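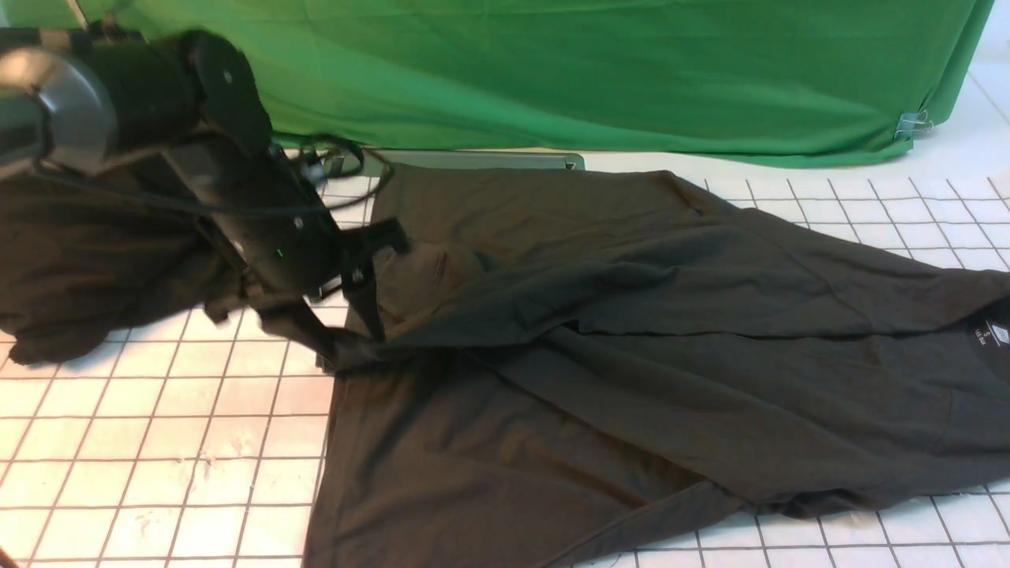
18 January 2024

Farkas Collection, item-level listing, box 3 continued.

Picked up at folder 11, where the August listing stopped. Folders 11 to 14 are all prints of the Plutau waterfront before and after the clearance. Folder 15 is street views, Hodo Street and the two lanes behind it. 46 prints listed today. The box has 325 by the count on the accession sheet, and the whole collection is given as 4000, negatives included.

Folder 11 has two copies of the same view of the net lofts, one trimmed on the left side. Entered as one item, two copies, with the trimming in the physical description. The August listing gave duplicates a separate number each. I have not changed the old entries yet. Folders 4 and 7 need it most.

Folder 12 is the Horkik chapel. Six exterior views, one interior with the pews already out. The back of the interior print says "last service" in pencil, but with no pews that can't be right, unless people stood. Put the inscription in the notes in quotation marks and titled the item "Interior of Horkik chapel, pews removed." No date. The roof still has its vent cap in this folder and does not in folder 13, so 12 is earlier than 13 whatever the folder labels say.

Folder 13 – the empty lots. These are hard to title. Most show grass, a curb and part of the rail embankment. I used "Former site of" only where the back of the print names a building, and "Vacant lot, Plutau waterfront" for the rest. Three could be placed by the signal post on the embankment, which also shows in the folder 11 views. Wrote the match in pencil on the worksheet, not in the catalog.

Folder 14 was stuck. Four color prints had blocked together at one corner. Did not pull them. Interleaved what would separate and moved the block to the conservation tray with a slip. Listed as "4 prints, adhered, not examined."

Folder 15 is in good shape. Silver gelatin, 5 x 7, light curl. Numbers on the backs run to 70 with gaps, so they are probably from a longer set. Check against the negative binders before giving them a series title.

Sleeves: down to the last packet of the 5 x 7 size. Plenty of 8 x 10.

Spelling: the prints have both "Hodo St." and "Hoddo St." The 1950s street directory has one d. Use one d in titles and copy the inscription as written.

Still to do
Renumber duplicates in folders 4 and 7
Compare folder 15 with the binders
Ask for the chapel deed file, for the closing date
Folder 16 is oversize and will need the big table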